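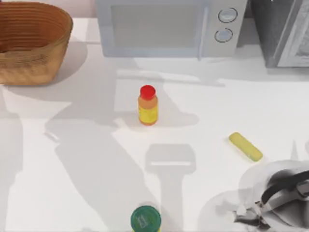 Lundton kitchen simulator: setting up the arm

Tineke Jacobs told me I'd be running in an afternoon. It took me until Monday, and I've set up a few of these.

The counter, microwave and basket load without fuss. The arm is another matter. Its base height ships wrong by 31 mm, so the gripper sits too low over the worktop until you edit the mount file by hand. The manual covers this on page 151, after the chapter that assumes you've done it.

Joint limits were fine. Finger friction wasn't, and I went through three values before I trusted a grasp on the small bottle. Shadows look good and slow everything down; I'd switch them off while tuning.

Support answered my email in two lines, one of them a link to the manual. I'll keep using it, but I wouldn't pay for the yearly licence yet.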